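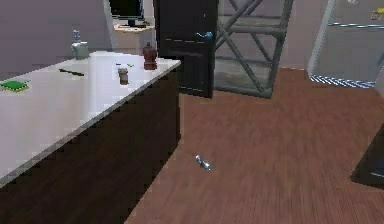

Budgeting for a home helper robot: sort the house out first

Most people planning for a household robot start with the price of the machine and stop there. The robot is the biggest line, but the smaller lines around it are where a budget slips. The tips below are for anyone setting money aside for a mobile helper with an arm, the kind that rolls around the main floor, puts things away and opens a door or two. Robot vacuums are a different purchase and we have a separate page for those.

Write the job list before you look at any brochure

Take a sheet of paper and put down the jobs you want done, one per line, with the room beside each. "Help in the kitchen" is too loose to buy against. "Pick things up off the kitchen floor" is something you can ask a dealer about. So is "move mugs from the counter to the sink" or "bring the pepper grinder to the table".

Then mark which jobs need the robot to lift, which need it to reach, and which need it to get through a door. If a machine can't manage the jobs at the top of your list, cross it off, whatever the discount.

Leave the list on the fridge for a couple of weeks. You will add to it, and you will probably strike out a few things that are quicker to do yourself.

Doors

Doors are the first thing to check and the one most often left out of the plan. Walk the route the robot would take and open every door on it. For each one, write down:

Clear opening, measured with the door open as far as it will go
Handle type: knob, lever or bar
Height of the handle from the floor
Which way it swings, push or pull
Any sill, mat or change in flooring

Levers are easier than knobs for nearly every arm on the market. A small round knob has to be gripped and turned, and a model that can do it will usually cost more than one that can only press down. It is often cheaper to change the hardware than to move up a model. We paid $166 for levers on the doors along our route, and fitted them with a screwdriver. 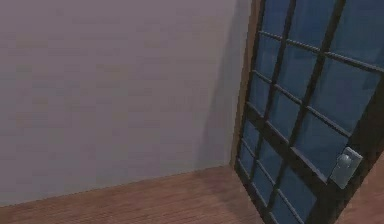
A glass door with a small round knob. Note the hardware and the glass on your door sheet.

Glass needs its own line. Some sensors read a glass pane as open space, and dark or reflective panes can confuse others. Ask the dealer which sensors the model uses and how it deals with a glazed door. Frosted film or a strip of decals at sensor height is a low-cost fix if the answer is vague. Leave room in the budget for it, and check with your landlord first if you rent.

A door that is always propped open is a door the robot doesn't have to learn. If you can live with it that way, you can drop the item from your list. Just make sure the open door doesn't narrow the path beside it.

Counters and reach

Measure the height of your counter and its depth from front edge to back. Then ask for the arm's working reach at that height, which is shorter than the figure on the front of the brochure. The longest reach is normally quoted with the arm straight out and nothing in the gripper.

An island is easier to serve than a counter against a wall, provided the robot can get to more than one side. On a wall counter, anything stored at the back may be out of range. You can pay for a longer arm, or you can move things forward. Moving things forward is free.

Finish matters as well. A glossy white top throws back a lot of light, and so does polished stone. Ask for a trial with the kitchen lights on and again in the late afternoon.

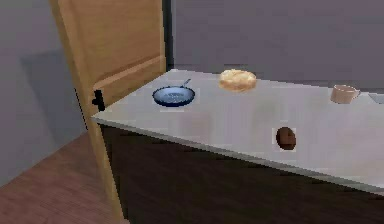 A pan, bread, a mug and a potato on the counter, with the door open at the end.

Don't tidy up for the trial. Put out the things you use on an ordinary day, in different shapes and sizes. A mug has a handle to catch hold of and a potato doesn't. Flat things such as a sponge or a knife are harder again, and we would leave knives off the job list altogether.

Floors

Small metal parts and other bits on the floor are a nuisance under wheels and can scratch boards. Decide whether floor pick-up is a job you are paying for or one you will keep doing yourself. If it is a paid job, have the dealer show you with something small.

A sample budget

These are the extras from our own plan, not counting the machine:

Lever handles: $166
Charging dock and a licensed electrician to add an outlet: $1,085
Spare gripper pads and a battery service, per year: $202
Shelf changes, film for the glass, felt and odds and ends: $200

That comes to $1,653 in the first year. The yearly line comes back every year, so write it on the calendar for July or whenever your other household bills are light.

Buy, lease or wait

We had quotes from two dealers. Florivis sells outright with a one-year warranty and charges for the home visit. Skuseline leases by the month and includes the visit, but the lease doesn't cover worn pads. Over three years the two came out close enough that the choice rested on service. Ask both sides how long a repair takes and whether you get a loaner in the meantime.

Bitar handles used machines in our area. A used robot can be good value if the battery has been tested recently and the software is still supported. Get both in writing. Walk away if the seller can't tell you when support ends.

If you like to track costs in a spreadsheet, the free Custeo template has separate columns for one-time and yearly items. A ruled notebook does the same job – just keep the two kinds of cost apart.

Before you sign

Check the delivery width as well as the working width. The crate is wider than the robot, and the charge for unpacking at the curb is seldom on the first quote.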